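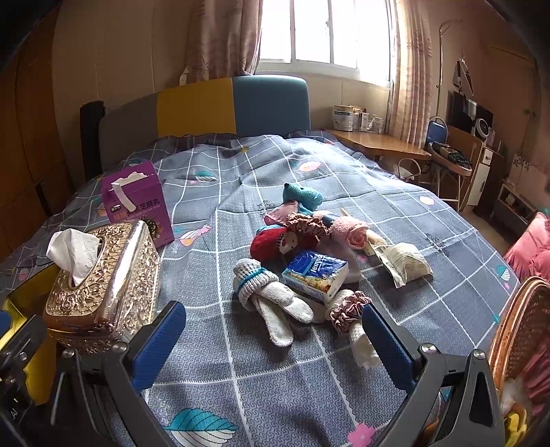 Randa Rizk wrote in to ask whether the small soft bits really need sorting at all, or whether they can go into one basket and be done with. One basket is fine if you are happy to dig. If you look for the same hair tie every morning, a bit of sorting saves you the bother. Her other questions, and the ones we get most often, are answered in this page.

Filed under: Bedrooms, Small Things, Soft Toys

Why do you tell people to put everything on the bed first?

A bed is the largest clear surface most people have, and it is at a good height. You can walk round at least two sides of it. Make the bed before you start, with the cover pulled reasonably flat, or hair ties and odd socks vanish into the folds. You also have to finish before bedtime.

Does the cover get dirty?

It can. Shake dusty things out of the window first. If the cover is a pale one, or has just been washed, put an old sheet over it. Anything from under the bed or the back of the wardrobe should be wiped or shaken before it goes near the bedding.

What about boxes and cartons?

Keep them to one side, away from the soft pile. Food cartons go back to the kitchen. If the top is torn and won't close, move the contents to a tin or jar and keep the part of the label with the date on it. A tissue box can stay in the bedroom, but give it a fixed place on the bedside table or a shelf. Hard boxes with corners should not go in with knitted things, as they catch the loops.

How do I sort the small soft things?

Pick up one thing at a time and decide on it before you touch the next. We use four groups: things for hair, things to wear, toys, and bits of cloth. Start with whatever is lying on top. A satin scrunchie put down on a fluffy toy is a quick one to begin with, and once it has gone to the hair things you can get at what is underneath. Red knits and pink fluff look much alike in a heap, so take them out and unfold them before you decide what they are. Leave anything you can't name until the end.

Where should scrunchies be kept?

On something upright if you can. A kitchen roll holder does well, and so does a bottle with a narrow neck. Satin ones mark if they are squashed under heavier things, and they pick up fluff from towelling and fleece. Quintana sell a wooden post for them, though a length of dowel in a block does the same job. Keep fluffy headbands apart from the satin ones.

Can soft toys be washed with headbands and scrunchies?

Look at the labels and go by the most delicate item. Plastic eyes and noses can scratch in the drum, so put each toy in its own net bag. We use a cool wash with the spin turned down to 800. Our old Arnetti machine also offers 1000, which we found too hard on knitted toys. Take off any clothes or wraps the toy is wearing and wash those by hand. Dry toys flat on a towel and turn them over after a few hours.

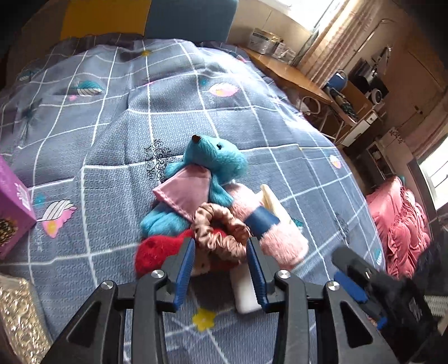
Toys that are kept dressed or wrapped need a little more thought when you put them away. Loose wraps slide off in a basket and end up at the bottom, where they are taken for dusters. Fold the wrap and keep it with the toy, or fix it with a stitch you can cut later. A satin cloth like the dusty-pink one over the turquoise animal is slippery, and a single stitch through the border would hold it without showing much.

How long should it take?

We allow 20 minutes for one bed's worth. If you are still going after that, put what is left in a bag, label it and do it another time. Rosimeire Holanda does hers in two goes, hair things first and toys the next evening, and that works just as well.

What if the things belong to a child?

Ask before anything leaves the room. Toys which look worn out to you may be in use. Let the child choose the basket as well, as they are more likely to put things back in it.

Do you sell the baskets?

No. The shallow one we mention in the bedroom guide is the Drikent 3042, and most hardware shops have something close to it. Choose one low enough to see into from standing.

Where can I take things I don't want?

The Cendthorpe swap table takes clean soft toys and unworn hair things. It does not take opened food or anything with a loose eye. The next one is on 14th August, and bags should be tied at the top.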